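Derness Recalls Envoy for Consultations After Ovdale Passes Property Claims Deadline

ASCOMBE, August - The Ministry of Foreign Affairs of Derness has recalled its ambassador to Ovdale, Wim Kuipers, for consultations following the adoption of a law that sets a final deadline for claims on homes and farmland left behind during the border transfer.

The law passed its last reading in the Ovdale assembly by 167 votes. It gives former residents and their heirs two years to file. Claims already before the courts may continue, but any new claim filed after the deadline will be rejected without a hearing.

According to the ministry's register, 1,493 families living in Derness have an open or planned claim in Ovdale. Of these, 311 have not yet been able to obtain the land records they need in order to file. Most of those records are held in district archives that accept requests only in person.

"We asked for talks before the vote and we are asking for them again now," said Quentin Lacroix, spokesman for the ministry. "Families need access to the archives and enough time to use it. Two years is too short for people who are still waiting for a first reply to a letter."

Ambassador Kuipers delivered a written note to the Ovdale foreign office before leaving the capital. The note requests that the deadline be suspended while the joint archive commission is in session. It also asks that certified copies be accepted in place of original deeds, a practice both governments followed until last year.

The embassy in Ovdale remains open under its deputy head of mission. Visa and passport services are not affected, and the border crossing at Ferraro is operating on its normal schedule. Citizens who have appointments at the consular section should keep them.

The government of Ovdale has said the law is meant to give current owners legal certainty and that it applies equally to all claimants, whatever their nationality. The ministry has taken note of that statement. It does not consider that equal wording settles the matter when claimants abroad cannot reach the records.

Families with a claim are advised to register with the ministry's property desk in Ascombe even if their papers are incomplete. The desk is open on working days from 9 a.m. to 3 p.m. and also takes registrations by mail. Registration is free and does not replace filing in Ovdale.

Ambassador Kuipers will brief the foreign affairs committee in closed session. No date has been set for his return to post.

Media contact: Press Office, Ministry of Foreign Affairs, Ascombe 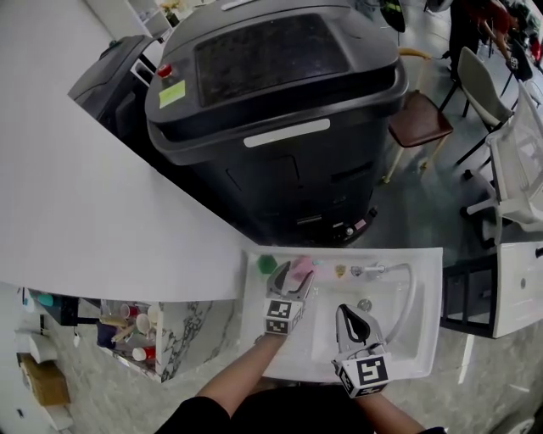

A white sink with a chrome lever faucet and a white flexible hose.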